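Chapter 9
Onboarding New Employees

What this chapter covers
The difference between orientation and onboarding
Work that should be finished before the first day
The first week, the first month, and the first review
How responsibility is split between human resources and the direct manager
Records and measures

Opening case: Zindden

Zindden makes packaging for small food producers. When Yi-chun Yen joined as head of human resources, the company had 178 employees on two sites, Toltley and Droditz. By the time of the case described here it had 300. Most of the growth came from a single large contract, and most of the new people were hired within one year.

The company had an orientation session. It was held in the canteen at Toltley on the first working morning of each month and lasted three hours. New employees signed their tax and payroll forms, watched a safety film, and were given a badge and a locker key. A person hired in the second week of a month therefore worked for several weeks before attending. People hired at Droditz had to travel to Toltley for the session, and some supervisors did not release them.

Yen's first step was to read the exit interviews. A large share of those who left did so in their first ninety days, and the reasons they gave were similar from one form to the next. They had not known who their supervisor was on the first morning. They had been moved between lines without training. One packer wrote that she had learned the break schedule from a stranger in the parking lot. Pay was mentioned less often than the managers had expected.

In May she presented a plan to the management team. The monthly session would be dropped. Each new hire would have a written schedule for the first ten working days, a named coworker to go to with questions, and three short meetings with the supervisor. The production manager at Droditz objected that his supervisors had no time for meetings. The plan was tried at Toltley first, and Droditz adopted it later with two meetings in place of three. We return to the results at the end of the chapter.

Orientation and onboarding

The two words are often used as if they meant the same thing. In this book, orientation means the event or set of events at which a new employee receives basic information and completes required paperwork. It may take an hour or a few days. Onboarding is the longer process by which a person learns the job, meets the people the job depends on, and comes to understand how the organization works – its written rules and its habits. It begins when the offer is accepted and usually continues for several months.

Orientation is a part of onboarding. An organization can have a good orientation and poor onboarding, as Zindden did for some new hires whose start date happened to fall on the right morning.

Onboarding has four areas of content. The first is compliance: forms, policies, safety rules, and legal notices. The second is the job itself, including tasks, tools, standards, and the way performance will be judged. The third is relationships. The fourth is culture, which is the hardest to write down and is mostly learned by watching others. Many programs spend nearly all of their hours on the first area because it is the easiest to schedule and to check. 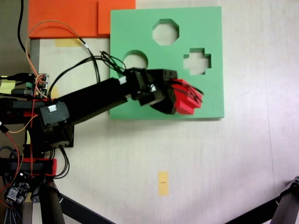

Figure 9.1 A gripper holding a red foam block over a green shape-sorter board.

Before the first day

The period between the accepted offer and the first day is called preboarding. It is a time when the new employee has many questions and few people to ask. A short message with the start time, the entrance to use, the dress code, and the name of the person who will meet them answers most of these. Forms that can be completed at home should be sent in advance, with a contact for anyone who cannot complete them online.

Work inside the organization goes on at the same time. Accounts have to be requested, equipment ordered, and a work space assigned. The usual cause of failure is that each task belongs to a different department and no single person checks the whole list. Zindden dealt with this by keeping one shared checklist for each hire in Yip, its personnel system, and by making the supervisor responsible for closing it two working days before the start date.

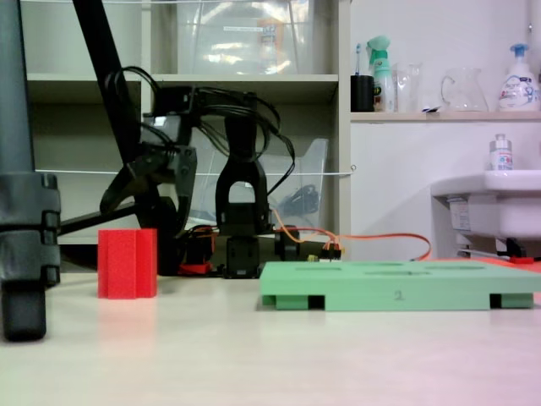

A checklist of this kind should be short enough to be used. Yen's first version ran to four pages and supervisors signed it without reading it. The second fit on one page. Items that applied only to office staff were moved to a separate sheet, and the safety items were placed at the top.

Key terms
Compliance
Onboarding
Orientation
Preboarding

Questions to consider as you read
1. Which of the problems at Zindden could have been solved by improving the monthly orientation session, and which could not?
2. Was it reasonable to let Droditz hold two meetings when Toltley held three? What might employees at each site think of the difference?
3. Recall the first week of a job you have held. Which of the four areas received the most time?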